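Stop Specifying Dinnerware by Diameter

14 comments | 239 shares

Institutional kitchens buy plates by diameter. The tender asks for a 10-inch plate, three suppliers quote a 10-inch plate, and the lowest price wins. I have written tenders of this type for most of my working life and I no longer think the practice can be defended.

Diameter is measured across the outside of the rim. It says nothing about the well, the flat part where the food goes. Two plates sold at the same diameter can differ in usable area by a quarter, depending on how wide the rim is and how steeply it rises. A kitchen that changes supplier at constant diameter has changed its portion presentation without deciding to. Cooks fill the well by eye, so the serving weight drifts too.

The second omission is stacking height. A dish store has fixed shelf spacing, and a plate dispenser has a fixed tube. What matters to both is the added height per plate in a stack. When the Andwood dining hall replaced its stock in May, the new plates met the diameter requirement exactly and added enough height per unit that the dispensers held 18 fewer plates each. The hall had bought 1443 of them. The purchase was within budget and the dispensers now have to be refilled in the middle of lunch, a labor cost that appears on no invoice.

The third is edge profile. Chips start at the rim, and a rolled or thickened rim lasts longer than a thin one of the same material. Brunduvau publishes a rim thickness for every item in its catalog. Most suppliers will supply one if asked, but buyers rarely ask – the tender form has no box for it.
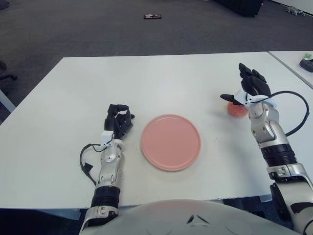 Color is treated as decoration and left to whoever signs the order. It should be in the specification, with a reason. Contrast between plate and food helps diners with low vision, and contrast between plate and table helps them find the plate at all. White on white is the usual institutional choice and the weakest one on both counts. A matte salmon-pink plate on a white table has an outline that can be found at once, and a rim slightly lighter than the center marks where the well ends. Rice and white fish would also show up on it. The same plate under salmon would do poorly, so the menu has to be read before the color is chosen.

My proposal is a five-line specification: well diameter, overall diameter, stack increment, rim thickness, and color against a named table surface. Lisden adopted a version of this for its 184-seat canteen and the tender document grew by half a page. Suppliers who could not state a stack increment did not bid. I regard that as an acceptable loss.

Comments (3 of 14)

traycount
Agree on stack increment. We measure a stack of ten with a ruler and divide. Jaiswal sent us samples for this free of charge.

M_dishroom
You left out weight. Over 30 plates in a bus tub and my staff feel it by the end of the shift. Should be line six.

oldladle
Colored glaze shows knife marks more than white does, at least the matte ones we had. Would want to see a wear test before putting it in a spec.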